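3.2 The pouring task

I went back and forth on what people should drink from, and I ended up with the plainest cup I could find. Pouring looks like such a small job (you do it half asleep every morning!), but it has a lot packed into it: where the bottle's mouth sits over the rim, how far the bottle tips, and when you decide that's enough. In the Avram set I kept the props the same all the way through, one pink plastic cup and one white bottle with a metal neck, so that the differences between pours would come from the pouring and I wouldn't be left arguing with myself over glassware.

The table is white and so is the cloth behind it. My first choice was a checkered tablecloth left over from the Stastis study, and it made the thin streams really hard to pick out, so out it went.

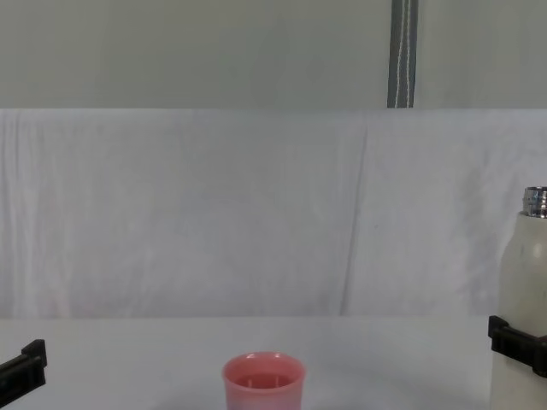
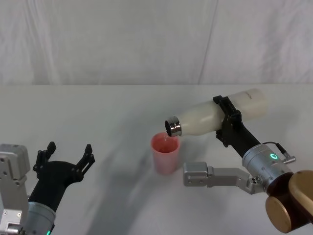
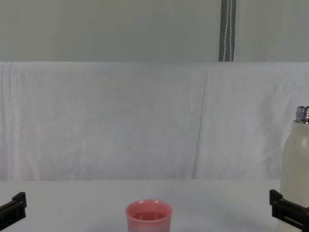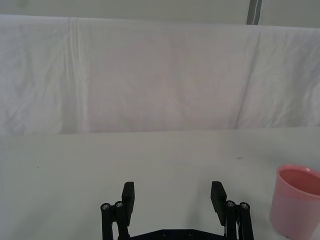 Figure 2. The pouring table with the pink cup. The bottle is upright in the first view and tipped over the cup in the second.

3.3 Which pours I kept

I sorted the clips on a Friday and kept 79 of them. A clip stayed in if I could see the cup before, during and after the pour, and I was pretty fussy about that. I also threw out anything where the bottle bumped the rim, even when no liquid ended up on the table. Of the clips I kept, 71 went into the main comparison with Randar, and the rest I saved for practicing the labels. I marked the start of each pour at the first visible liquid leaving the bottle, which is harder than it sounds when the stream is clear, so I played those parts back slowly and did them twice.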